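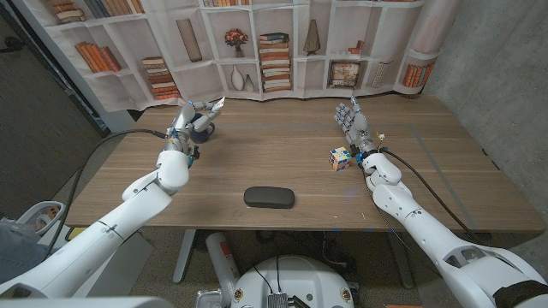
The first table in the Tillcombe room, with the mug, the cube and the glasses case.

Rirnus: everyday objects and furnished corners
Progress report to the Addo fund, second period

In this period we worked mainly on the furnishing of the room at Tillcombe and on the list of objects. The room now has two tables. The first one is in use and is the one shown in this report. The second is still in its packing, as the legs which were delivered do not fit the top. We have written to the supplier in Tuston and we wait for the answer.

The list of objects has 157 entries. Each entry has a name, a short note of the size and the colour, and the shelf where the object is kept. We decided to begin with small things that everybody has at home or on the desk. For the first table we chose a dark blue mug, a Rubik's cube and a glasses case. The mug has a handle which must stay to the right, so that the arrangement can be repeated by another person. The cube is left mixed and should not be solved, please – one colleague did it in the first week and we had to mix it again before the work could continue.

Behind the table we have the printed cloth with the bookshelves. It was cheaper than real shelves and it takes no space on the floor. The cloth still has creases and small wrinkles, and the printed lines of the shelves do not look straight where it is folded. We asked for a price for pressing it, but it was too high for this period. We will try with a steam iron from the back side.

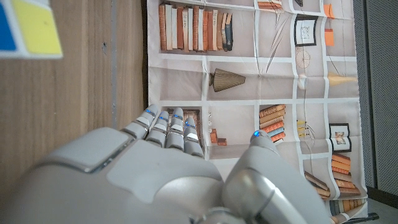
Cristóvão Seixas has asked whether a plain cloth would not be better, for he finds that the printed books make it harder to see the small things on the table, and he would prefer to have both kinds and change them during the year. We think this is a fair remark. A plain cloth in light grey is now in the plan for October, if the budget allows it. The printed one will stay in any case.

On the costs: we have spent 1,897 pounds until now. The largest part went to the tables and the cloth, and the smaller part to the objects and the storage boxes. Roughly 60 of the objects were given to us without payment, mostly kitchen things and office things. Receipts for everything else are in the annex.
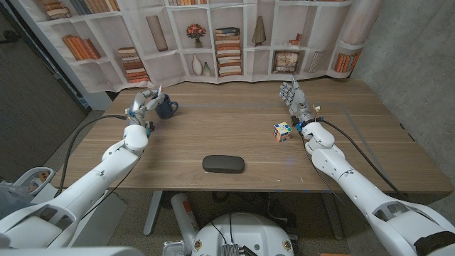
Tillcombe, 2022-08-05

Since the last visit from the fund, the lids of the storage boxes have received labels and the place for each object is written in the list. The glasses case lies at the front of the table and the cube is on the right side, as agreed. What remains for the next period is the second table, the plain cloth and a better lamp – the present one gives a yellow light in the evening. We would also like to ask if the money left from the transport line can be moved to the furniture line. We need your answer before we order the new legs.

Khrystyna-Mariia Kobzar
for the Rirnus project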